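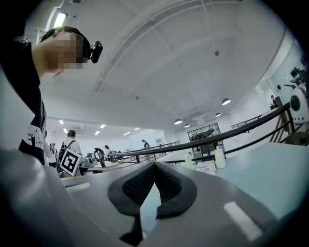 A hand-held gripper with soft finger pads at a work table, with bottles and a box behind it. Abeysekara has opened orders for a kit of this type.

GRUKVILLE, 2022-03-25 — Abeysekara, a supplier of robotics training equipment, announced Friday that it has opened orders for the Ristness kit, a package that lets companies and schools record hand tasks for use in teaching robot arms.

The kit includes a hand-held gripper with replaceable finger pads, a head-mounted camera, a set of printed marker boards and a one-year license for Puker, the company's software for sorting and reviewing recordings. An operator picks up and sets down everyday items with the gripper, and the recorded movements can then be used to train a robot arm fitted with matching fingers.

The first production run is limited to 400 kits. Of these, 166 have been reserved by customers who took part in the trial program, the company said. Remaining orders will be filled in the order received, with shipments scheduled to begin in May.

"Our customers asked for equipment that a new operator can learn in one morning," said Gráinne Lynch, director of customer programs at Abeysekara. "They also asked for finger pads they could change without sending the unit back to us, and both requests are reflected in this version."

The trial program involved 21 sites, including warehouses, technical colleges and two hospital supply departments. Each site was asked to complete 100 recording sessions and to report on comfort, battery life and pad wear.

Prices were not released. Customers may request a written quote from the Grukville sales office, which will also schedule demonstrations for groups. Replacement pads and extra marker boards will be sold separately.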